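Zondau Club Manager – Set-up Guide for Rugby Clubs
Section 4: Registering a New Player and Publishing the Squad

Before you start

You need an account with the role Registrar or Club Admin. Coaches can see the squad list, but they cannot add a player to it. If you do not know which role you have, open My Profile and look at the line under your e-mail address.

Please keep ready the following for each player:
- full name as it is written in the passport or identity card
- date of birth
- name of the previous club, if there was one
- the signed playing agreement as a PDF file
- the medical form, not older than one season

4.1 Create the player record

1. In the left menu choose Squad, then Add Player.
2. Type the family name first and press Search. The system looks in the records of all teams in your club, including youth teams.
3. If the player is found, choose Continue With This Record. A player who comes up from the youth team keeps the same record and the same player number for his or her whole time in the club.
4. If the player is not found, choose New Record and fill in the fields with a star.
5. Press Save Draft.

Caution: Do not create a second record for a player who is already in the system. Two records divide the match minutes, and it takes long to join them again. If you have done it by mistake, stop and go to 4.6.

Note: Names can be written with accents and apostrophes. Use the same spelling as on the document, even when the player uses a shorter name on the field. The shorter name goes in the field Display Name.

4.2 Choose the playing position

Every player has one main position and can have up to three others. The main position is shown on the public page and on the printed match sheet.

1. Open the draft and go to the tab Rugby.
2. In Main Position choose from the list. The numbers 1 to 15 follow the usual shirt numbers.
3. In Other Positions mark the ones which the coach has confirmed.
4. For props and hookers, fill in also the field Front Row Trained. The date of the training must be entered, or the box will not stay checked.

Caution: The match sheet counts front row players by the field Front Row Trained and not by the position. A prop with this field empty will not be counted, and the sheet will show a red warning when you try to send it. 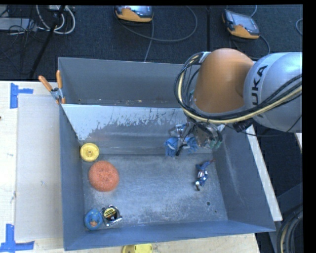 4.3 Transfer from another club

When the player comes from a club which also uses Zondau, the transfer can be made inside the program. For all other clubs you must attach the release letter by hand.

1. Open the tab Transfer and choose Incoming.
2. Start to type the name of the previous club. If it appears in the list, select it and press Request Release. The registrar of that club receives a message the same day.
3. If the club does not appear, choose Club Not Listed, write the name and the country, and attach the letter. One file, not bigger than 5 MB.
4. Enter the first day on which the player is allowed to play. For a loan, enter the last day too.

While the request is open, the player has a gray mark next to the name. You can put this player in training groups but not on a match sheet. The mark becomes green when the release is accepted.

Note: The other club can refuse the request, for example when a membership fee was not paid. The reason is written in the tab Transfer under History. Please speak with the club directly. Our support team cannot change the decision of another club.

4.4 Publish the announcement

Many clubs like to announce a new player on the website at the same time as the registration. The module Kobzar does this from the player record.

1. Open the record and press Announce.
2. Choose the template Short or Long. The short one has room for 881 characters and the long one for 3,247, spaces included.
3. Check the text which the program filled in by itself – position, age, previous club.
4. Add a quote from the coach, if you have one.
5. Choose Publish Now or set a day and an hour.

Caution: Do not publish before the mark is green. A published text is sent to all subscribers by e-mail, and an e-mail cannot be called back.

For players under 18, the announcement stays locked until a parent or guardian has signed the form Photo and Name Consent. The age is never shown for these players, also not when you type it in the text yourself.

4.5 Print the player card

Cards are made with the add-on Plestik. Connect the card printer before you open the program.

1. Select one or more players and press Print Card.
2. Look at the preview. A long family name is made smaller automatically, but it can still touch the club badge.
3. Press Print and wait for each card to come out before you touch the tray.

The printer head should be cleaned after 2,000 cards. The counter is in Settings, under Devices. Set it back to zero after the cleaning.

4.6 If something is wrong

Player cannot be added to the match sheet: check the mark, the medical form and the first playing day, in this order.

Two records for one player: open the older record, choose Report Duplicate and paste the number of the newer one. Do not delete anything yourself.

Text revised by Vira Kuzmenko, 23rd January. Section 5 explains how to make the match sheet.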